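Ginow Home Solar – Frequently Asked Questions

Last updated 19/06/2018

What do I get with a Ginow home system?

The standard system has a 60 watt panel for the roof, a Tallus battery box, 2 ceiling lamps, a phone charging lead and all the cable needed to connect them. A radio can be added when you sign up or at any time afterwards. The larger Erora system also runs a small television and a fan, and it comes with a bigger panel.

Will it run a fridge or an iron?

No. Irons, kettles and electric cookers draw far more power than either system can supply, and plugging one in with an adaptor will trip the battery box. Ordinary household fridges are also too much for it. We hope to offer a low-power fridge for shops, but we have no price for it yet.

How do I pay?

You pay a deposit when the system is fitted and then buy days of use by mobile money. You can pay for a single day, a week or a month. Each payment brings a code by text message, which you type into the keypad on the battery box. If you run out of days the box switches off until the next code goes in, and you don't lose what you have already paid. After 300 paid days the system is unlocked for good and belongs to you.

Can I pay it all off early?

Yes. Ask for a settlement figure at the Nogueira office or by text. We take off a discount that depends on how many days you have left.

Do you cover my area?

We fit systems in Nogueira and in the villages along the Tallus road. Homes further out can be added when enough households in one place sign up together. Our agents keep a list for each village, so it is worth putting your name down even if we don't come to you yet.
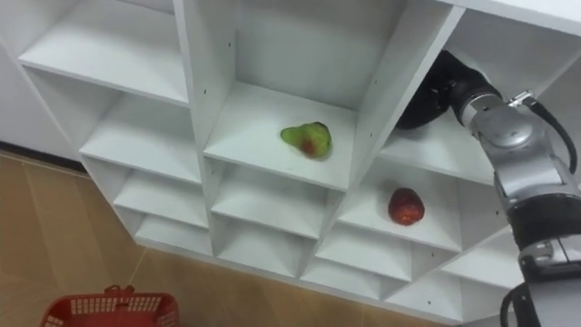 White shelving unit beside a tiled floor

Where should the battery box go?

Indoors, on a wall or a firm shelf, somewhere dry and out of direct sun. Leave a hand's width of space on every side. Don't cover it with cloth or stand it next to a stove. Our fitter will agree the spot with you before drilling, and the cable to the panel should be kept as short as possible.

Does it work in the rainy season?

It does, but the battery charges more slowly on dark days. In August many customers find that the lamps last into the late evening on the low setting but not on the high one. Charge phones in the middle of the day if you can, and wipe the panel with a damp cloth when dust or leaves build up on it.

What happens if something breaks?

The panel and battery box are under warranty for 2 years. Lamps and leads are covered for the first year. Bring the faulty part to your agent with the phone number you use for payments. If the box itself has failed we will lend you another while it is checked – your paid days are moved across to it. The warranty doesn't cover boxes that have been opened, or damage from water.

Can I take the system with me if I move?

Yes, within the area we serve. Tell us first, so that a fitter can take the panel down safely. There is a small charge for refitting.

The grid is coming to our village. Should I wait?

That is for you to decide. Some customers keep the system for power cuts after they are connected. If you would rather stop, you can hand it back in working order and owe nothing more, but the deposit is not returned.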